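5 Recording a demonstration with the hand-held grippers

This section covers two-handed demonstrations of cloth tasks (folding, straightening, laying out) with the Nimri hand-held gripper pair. For remote control of a mounted arm with the Litura console, go to Section 6.

5.1 Before you start

1. Charge both grippers to at least 80 per cent. The charge level is shown on the start page of the Wamatance app.
2. Wipe both lenses on each gripper with a dry lens cloth. Do not use spray cleaner.
3. Check that the yellow fingers close evenly. If one finger leads the other, repeat the jaw calibration in Section 3.4.
4. Pair the left gripper first, then the right. The app assigns sides in the order of pairing.
5. Free up enough storage for the session. One session holds up to 400 demonstrations.

Note: Changing sides partway through a session makes the whole session unusable. Label the grips with tape if two operators share a pair.

5.2 Setting the start pose

1. Stand where you can reach all of the cloth without stepping.
2. Hold both grippers with the fingers pointing at the work surface and the jaws fully open.
3. Keep still until the app shows READY.
4. Press Record.

If READY does not appear within 20 seconds, check the room lighting and repeat from step 2. Plain surfaces such as a white sheet give the tracking little to work with. A patterned sheet, a mat or a tiled floor in view is usually enough.

5.3 Performing the task

1. Approach the cloth from above at an even speed.
2. Squeeze the trigger until the fingers meet resistance, then hold the same pressure. Do not pump the trigger.
3. Move the cloth with the arm and wrist. Avoid twisting the grip more than a quarter turn.
4. When both grippers are holding the same piece, keep light tension between them.
5. Release by opening the jaws fully before lifting away.
6. Return to the start pose and press Stop.
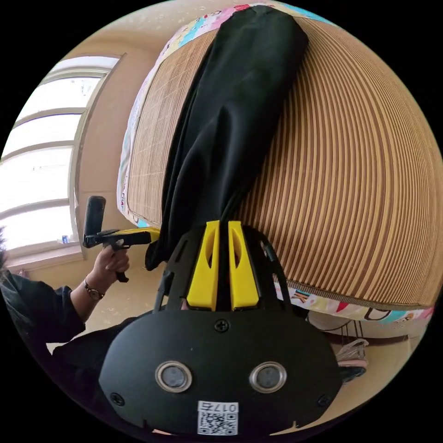 Thin fabrics should be gathered slightly before pinching. A single layer held by its edge tends to slip from the fingers on a long pull. If the cloth slips, pick it up again and carry on with the recording. Mark the demonstration as RECOVERED when the app asks for a label.

CAUTION: Keep loose sleeves, hair and jewellery clear of the jaws.

CAUTION: Do not drag the lens plate along the bed or table. Scratched lenses are not covered by the Lustach warranty.

5.4 Reviewing

1. Open the session and play each demonstration at normal speed.
2. Delete any in which the jaw trace is flat while the fingers are visibly moving.
3. Upload the remainder. Each demonstration must have a task label before it is accepted.

Fault code 13 during upload means the two gripper clocks have drifted apart. Restart both grippers, pair them again in the same order and retry the upload. The recordings are kept.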